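Cell technician (maintenance), two-arm bench — Skusteck, Rernden site

Skusteck is looking for a technician to look after one two-arm cell at our Rernden workshop. You would be the main person for this bench, working with the operators who use it every day.

The work includes:
Checking joints, grippers and fingers before each shift
Re-routing and replacing wrist cables — our limit is 3,000 hours per cable
Setting out the tables, tray and props to the layout sheet
Keeping water away from bases and connectors
Writing up faults in the Kuusk log

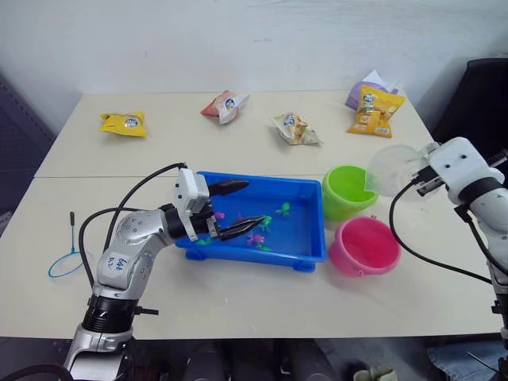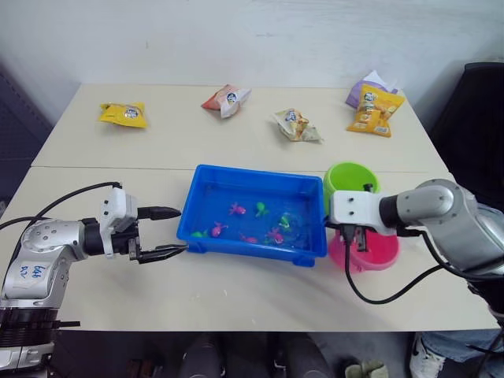
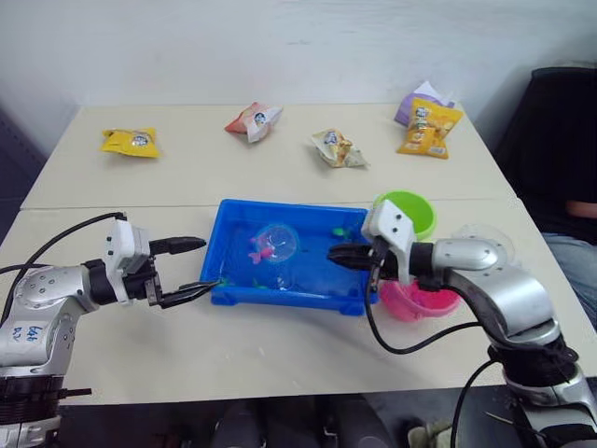 The cell at Rernden, with the blue tray between the two arms.
Photos: Skusteck / Rernden workshop

You should be able to change a gripper finger and re-zero an arm without help. Experience with small arms is useful, but we will also consider people from bicycle, printer or lab equipment repair. Training on our own calibration routine takes three weeks and is paid.

The post is 32 hours a week, starting in September. Early shifts begin at 7 am. There is some lifting, and one visit a month to our stores at Skarnard — travel is paid.

To apply, send a CV and a short note about something you have repaired, quoting reference 532. Interviews include an hour at the bench.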